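7.4 Hand stalls at the washer door (fault 2785)

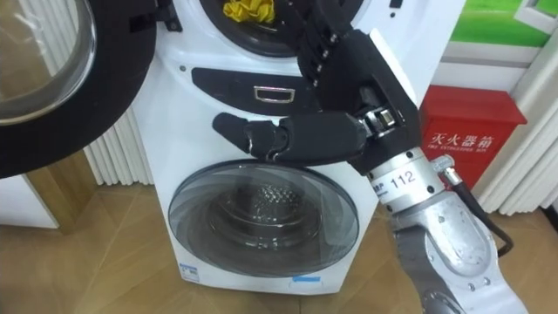

Nasrin Nikzad wrote in that hers faulted twice on Friday, both times with the fingers still hooked and the wrist pulling.

1. Hit the stop. Dont pull the arm back by hand.
2. Wait 2 minutes – brakes need it.
3. Release fingers from the Useck panel, thumb last.
4. Back off 800 mm, re-home.
5. Clear 2785. If 1810 shows up insted, power down, call Plonell.

CAUTION: Keep clear of the fingers untill step 4 is done. No retries on a live fault.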